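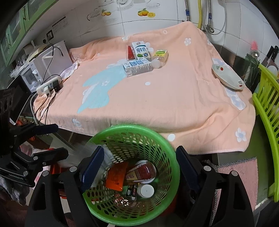

Kitchen Linens and the People Who Keep Them
Speaker notes, Tirnton Public Library, May 27, 2018
Cecilia Fiadzo

(Wait for the door to close. Water on the left side of the lectern. Clicker goes forward with the BIG button, remember that.)

Opening

Good evening! Thank you all for coming out to hear someone talk about dish towels. I've been looking forward to this since February, when the library first wrote to me, and I've rewritten these notes so often that page 2 is mostly arrows.

Ask: who has a towel at home that they won't use? The good one, the one in the drawer. Hands up. (Wait. Let them look around at each other, it always gets a laugh.) Now who knows where it came from? Pick one person and let them tell it. Don't rush this, it's the best part of the evening and I always hurry through it.

How I got started

My grandmother's drawer in Cestau. It stuck, and you had to lift and pull at the same time. Inside were linen towels with a red stripe down each side and her mother's initials in cross-stitch, and under those a layer of plain cotton ones made out of flour sacks. She dried glasses with the linen and did everything else with the cotton. When I was nine I dried a roasting pan with the linen and heard about it until I left for college.

I have 155 towels in the collection now. My husband would like me to say that this includes the ones we use.

Fibers

Pass around the first bag (linen, cotton, half-linen). Tell people to rub them between finger and thumb. New linen is stiff and a little slick. Old linen that's been boiled for decades is the loveliest thing you'll ever put your hand on, it drapes like water. Cotton takes up water fast and then stays damp. Linen dries quicker on the rail and leaves less fluff on a wine glass. Half-linen, with a cotton warp and a linen weft, was the sensible choice for a lot of households and I think it's badly underrated!

Terry cloth: loops make all the difference, more surface, more water soaked up. Great for hands. Hopeless for glasses. Someone will ask about microfiber. I own two, I use them on the car.

Stripes, checks and pictures

The stripe had work to do. In a big kitchen you might have one color for glass, another for china, another for hands, and everyone in the house knew which was which. Some towels had the word woven right into the border. Show the GLASS CLOTH one, hold it up high so the back row can read it.

Then printing gets cheap and the whole thing goes wild. Calendars, recipes, maps, roosters. So many roosters. I have a souvenir towel from Bawa with the ferry timetable on it, and the ferry times are wrong, my aunt missed a boat because of it. (Tell the long version if we started on time.)

The Plokel towels

Slow down for this section. Plokel was a small weaving shed on the river, 20 looms at its busiest, and for years it made nothing but checks. Blue check, green check, a brown check that didn't sell. I met a woman who had worked in the finishing room, hemming, and she could tell a Plokel hem from the wrong side in bad light. She showed me how: the corner is folded twice and the thread goes back over itself before it's cut. I've looked at every hem I own since then, and at quite a few in other people's houses.

The last order was for 3000 towels for a hotel that closed before they were delivered. They were sold off at the gate, which explains why half the kitchens in Tirnton still have one. If you brought one tonight, please come and show me afterward. I mean it, I'll be thrilled.

Care

Keep this short, people take notes and I talk too fast.
Wash before first use, twice if it's stiff.
Skip the fabric softener, it leaves a coating and the towel won't soak anything up.
Old tea stains: long soak in oxygen bleach, cool water, overnight. Test a corner if there's colored embroidery.
Iron linen damp.
Store it refolded now and then so it doesn't crack along the creases.

And mend them! Show the darned one. The patch is from a shirt, and the stitches are a bit of a mess, and I love it more than any of the perfect ones.

Questions

Likely ones: value (mostly small, sorry), moths (they don't care for linen, check the wool blankets), framing (use UV glass, keep it off a sunny wall).

Before people get up: the second bag is for handling, please put everything back in it. Cookies are by the coat rack.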